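Step counts, ballots and the Plemport Move More Month

The results of Move More Month are out, and the town's sports and leisure service is pleased with itself. According to the notice in the foyer of the Nair Leisure Centre, 471 residents over 60 signed up in March, and the month was "our most active yet". I would like to believe it. I did go to a fair few of the sessions, and I enjoyed most of them, but I have some questions about how that figure was put together and what it is meant to prove.

Start with the word "signed up". The form was handed to everybody who came through the doors, including people collecting grandchildren from swimming. If you filled it in at the front desk and then never lifted a knee, you were in the total. If you went to chair yoga in the morning and bowls in the afternoon and filled it in twice, as I did (the first one had no box for bowls), then I rather think you were in the total two times over. I asked at the desk and was told the forms had been "tidied". I asked what that meant and was given a leaflet. 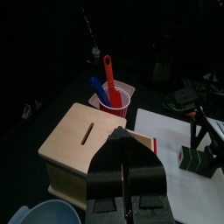
What was on offer

There was plenty to choose from, I'll grant them that. Chair yoga, walking football, gentle circuits, table tennis, a guided walk along the Lesov path and an hour of ballroom on Friday at half past two. The walking football was the best of it. It was well run, the teams were mixed up every week so that the same side didn't always win, and the arguments about what counts as running were as good as anything on television.

The guided walk was less of a success. It was billed as 3 miles on the flat. Anyone who knows the Lesov path knows that the stretch after the second bridge is not flat, and that there is not a bench on it from one end to the other. Several people turned back. They were counted too, I suppose, having signed the form.

As for gentle circuits, the session was advertised as suitable for all and then held upstairs while the lift was out of use. I have nothing to add to that.

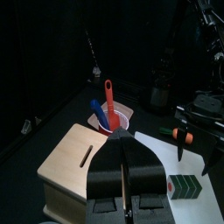
The vote on next year's programme

We have been asked to choose what the centre keeps on after the summer. There are 30 places a week to be shared between whatever wins, which does not sound like many for a service that has just had its most active month ever. The choices on the slip are chair yoga, table tennis, ballroom and something called "active wellbeing". I have read the explanation of active wellbeing on the back of the slip and am none the wiser. It may be stretching. It may be a talk.

Walking football isn't on the slip at all. The reason given is that it needs the main hall, and the main hall is wanted in the evenings for five-a-side, who pay more. Fair enough, but the walking football was in the morning. If there is a proper reason I would be glad to print it here.

Slips have to be in by noon on the last day of the month. If you want football kept, write it in at the bottom. They may well throw the slip out, but they will have to read it first.
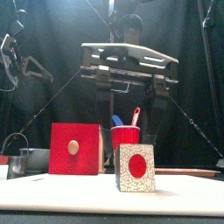

Photo: Nair Leisure Centre

Now, the money. The programme costs us nothing at the door, and the leaflet makes much of this. It is paid for by a grant which ends with the summer, and after that there will be "a small charge". I have not managed to get anyone to say how small. Over in Hukport they brought in a small charge for their over-60s badminton two winters ago and it has gone up twice. The badminton is still going, I'm told, though with a good many empty courts -- and the people who dropped out were the ones who had most need of it.

I am also wary of the prize. Everyone who logged 100 minutes a week for the whole month goes into a draw for a fitness watch. The minutes are logged by you, on a card, in pencil. I make no accusations, but I have seen one or two of the cards, and there are members of this club who seem to have spent March training for the Channel.

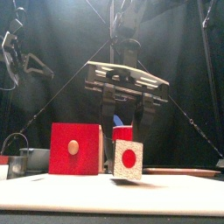 None of this means the sessions should stop. The table tennis in particular has brought out people I had not seen since the old Plemport baths closed, and the instructors are patient and know their business. I would just like the service to tell us how many people came back for a second week, session by session, and leave the big number off the poster. I have put that request in writing. The reply, when there is one, will go in the next issue, along with the result of the vote and the new price if anybody has settled it by then.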